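4.2 Llenado del maletín Trokard

1. Abra el maletín sobre una mesa protegida con papel o cartón y deje la tapa en vertical.
2. Tumbe la botella de agua a lo largo de un lateral. El folleto comercial promete que cabe "todo" - compruébelo usted antes de creerlo.
3. Reparta alrededor frascos, sobres y bolsas, y guárdelos de uno en uno.
4. Cierre sin forzar.

Nota: el fabricante da un peso máximo de 540 g por bandeja. Nuestra báscula no le dio la razón.

Precaución: las bolsas con cierre se abren si se aprietan - revíselas aunque el envase diga "hermético".
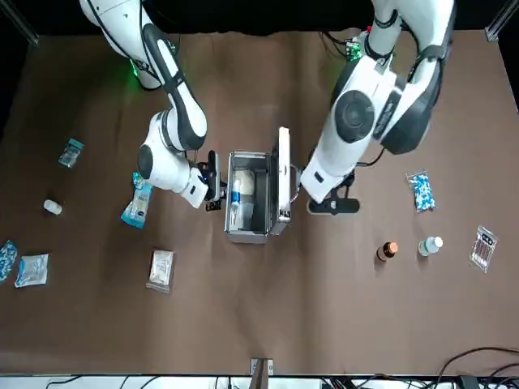
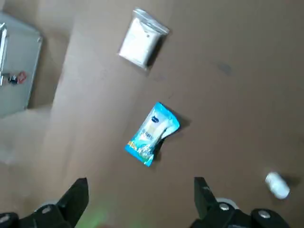
Fig. 7. Artículos sobre la superficie marrón de trabajo.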